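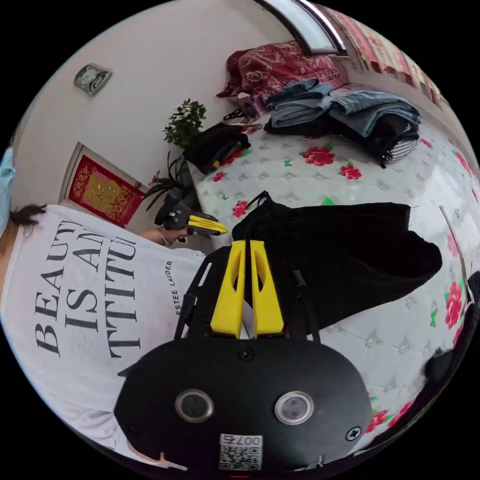
A rule that cannot be checked from the recording should not be in the document at all, one commenter wrote during the review of the Ketilus handling guideline. The editor of the guideline agrees with most of that. Reached by phone at the Skurkano office in June, the editor had the comment open on the desk and had already struck two clauses on the strength of it.

Ketilus sets out how hand-held gripper demonstrations should be recorded in ordinary homes so that the results can be used to train robot arms. Version 3 is the first to treat cloth separately from rigid objects.

"With a cup you can define the grasp by its geometry," the editor said. "With a pair of trousers you can't. The old wording asked for a 'correct' grasp and people read that five different ways."

The new wording asks for a closed grasp on a single garment, held until the garment is released on purpose. Regrasps are allowed and must stay in the recording. A dropped garment is labelled as a drop, and the operator continues from wherever it landed.

"People like to tidy up," the editor said. "They cut the fumble out, and then the arm never learns what to do after one."

The rule came out of an audit of 3,255 clips supplied by Suksawat. Each was run through Lostness, a tool that flags stretches where the position of the gripper can no longer be recovered from its camera. The editor would not give the failure rate, which belongs to the supplier, but said most of the flagged stretches came from quick turns of the wrist over plain bedding.
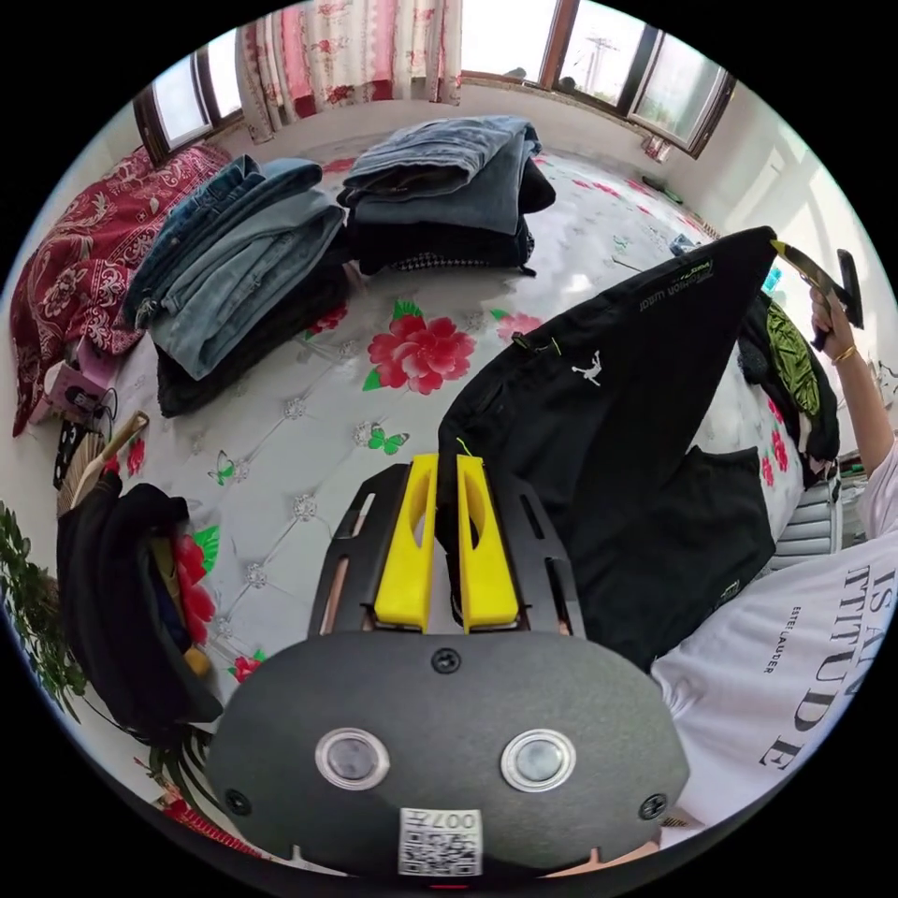

Speed is therefore covered too, though loosely. The guideline tells operators to slow down before changing direction and to keep fixed features of the room in view. It sets no upper limit in metres per second. An earlier draft did, and the reviewers objected that an operator has no means of reading that figure while folding laundry.

On privacy the text is stricter. Everyone in the room signs before recording starts, and consent can be withdrawn afterward for any single clip. Batches of more than 2,000 clips need a second reviewer from outside the collecting team. Some suppliers had asked for 3,000.

"We kept the lower number," the editor said. "It costs them a day — maybe two — and I can live with that."

Gripper markings get a short annex. The identifier on the housing must match the one in the calibration record, and a unit that has been opened for repair is calibrated again before use. Comments on the annex are being taken separately.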